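Kavero - datos de limpieza de mesa para un brazo casero

Hola, gracias por pasarte por el repositorio. Kavero es mi intento de enseñar a un brazo de seis ejes, montado en el taller compartido de Avier, a pasar un trapo por una mesa sin tirar lo que haya encima. Primero lo hace una persona, lo grabo desde la altura de la cabeza, y con eso entreno. 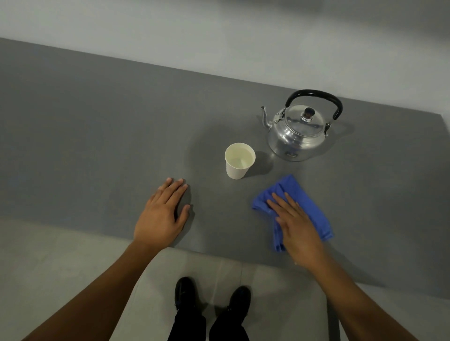
Qué hay en la carpeta

Son 812 episodios cortos. De esos, 672 van a entrenamiento, 100 a validación y el resto lo tengo apartado para cuando el brazo deje de darme sustos. Cada episodio trae el vídeo, un fichero de texto con las marcas de tiempo y una línea con la tarea escrita en español normal y corriente ("limpia la mesa sin mover el vaso", cosas así).

Las tareas se repiten bastante: limpiar delante de la tetera metálica, limpiar alrededor del vaso de papel, doblar el trapo azul, apartar un objeto y volver a ponerlo. Me gusta mucho la tetera como objeto de prueba porque refleja todo y vuelve loco al estimador de profundidad. ¡El vaso con agua tampoco se lo pone fácil!

Cómo está organizado

episodios/ - una carpeta por grabación
tareas.txt - la lista de instrucciones
particion.csv - qué episodio va a cada grupo
brazo/ - piezas para imprimir y el firmware
notas/ - mis apuntes, sin ordenar, perdón

El brazo

Lo llamo Jerkholm, por los tirones que pegaba el primer firmware. La base va atornillada a un tablero y los motores de los hombros son de segunda mano (uno hace un ruidito que todavía no he localizado). La pinza es la tercera versión: las dos primeras agarraban bien cosas duras, pero el trapo se les escapaba siempre. Ahora lleva puntas de goma y va bastante mejor, aunque con la tela arrugada sigue dudando una barbaridad.

El controlador de bajo nivel se llama Swanepoel y está en su propia carpeta dentro de brazo/. Si solo quieres los datos, ni lo mires.

Cómo usarlo

1. Descarga el repositorio entero, con los submódulos.
2. Lanza preparar.py y ve a por un café - la primera vez tarda lo suyo.
3. Revisa unos cuantos episodios a ojo antes de entrenar.
4. Entrena con la configuración por defecto, 3,000 pasos. Con más, a mí se me sobreajusta.

Cosas que fallan

Las dos manos no están etiquetadas por separado en los episodios más antiguos, así que si te interesa lo bimanual filtra por la columna manos. Hay grabaciones en las que la exposición salta a mitad. Y casi todo está hecho sobre la misma mesa gris, con lo cual no esperes que esto generalice a tu cocina, a la mía desde luego no.

Licencia y cambios

Los datos se pueden usar y modificar citando el proyecto. El código va con licencia MIT. Última actualización: 5 de agosto de 2020. En septiembre quiero subir otra tanda con mesas de otros colores y un trapo menos llamativo, y de paso arreglar los nombres de fichero con espacios, que ya me han avisado dos veces.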